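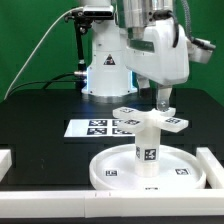
Gripper down on the white cross piece

12th August

3 min read

Ink again. I meant to write this up as I went along, and of course I didn't, so this is from the scraps of paper in my apron pocket plus whatever I can remember.

The oak galls from Pranbridge have finally been used. They had been in the paper sack since February and I was worried they had gone musty, but they smelled fine, a bit like an old pencil case. I cracked them in the big mortar (wrap it in a towel next time, the bits go everywhere and I was still finding them in my cuffs at supper) and put them to soak in rainwater in the two tall jars, one with the lid on and one with just a cloth over it. Same weight of galls in each. The covered jar stood 9 days, and so did the cloth one, although the cloth one lost a good deal of water and I topped it up twice without measuring, which I am a little ashamed of.

Strained both through the old muslin, then again through coffee filters. The second straining takes forever and I am still not sure it earns its keep. The cloth jar had a skin of mold on it, pale and furry, and I lifted that off with a spoon before pouring. The liquor underneath was darker than the lidded one, more like strong tea, and it bit harder on the tongue. Old recipes seem quite relaxed about mold, and some of them want it, so I'm not going to fuss.

Iron went in next, then the gum. I used the ground gum from Killness because the lumps were taking days to dissolve last time, and I have to say the ground stuff is a pleasure. It clumped a bit at first and then gave in after a good long stir.
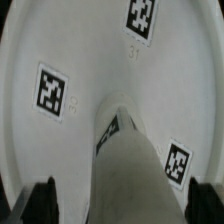 Test strips are on three papers: the Hokgate laid, the cheap copier paper, and the last of the Sinaga, which I had been saving for something better, but there you are. Same dip pen for all, wiped between. On the Hokgate the line goes down a thin gray and then darkens while you look at it, and it's still my favorite part of the whole business. I wrote the alphabet out and by the time I got to the end the first letters had turned. Copier paper feathered badly with both inks. The Sinaga took a lovely crisp line with the cloth-jar ink and a slightly scratchy one with the other, though that could be my nib, and I'd like somebody with a lighter hand to try it before we decide anything.

Color after 15 minutes: cloth jar nearly black, lidded jar a brownish gray. I put both sets in the drawer and half of each strip on the windowsill under a bit of card, so we can see what the sun does to them. Please don't tidy those away! They look like rubbish but they aren't.

Bottled 19 of the small bottles altogether. Blue caps are the lidded jar, black caps are the cloth jar. I put a clove in each one against mold, the way we did with the walnut batch. The labels are only pencil for now, as I ran out of the good ones, so go easy with damp fingers.

Still to do: wash the muslin separately (it will turn everything gray), order more gum, and try a batch with less iron. The last lot ate into the steel nibs something awful and I would like to keep the ones I have. The spent galls are in the bucket by the sink if anybody wants to try a second soak.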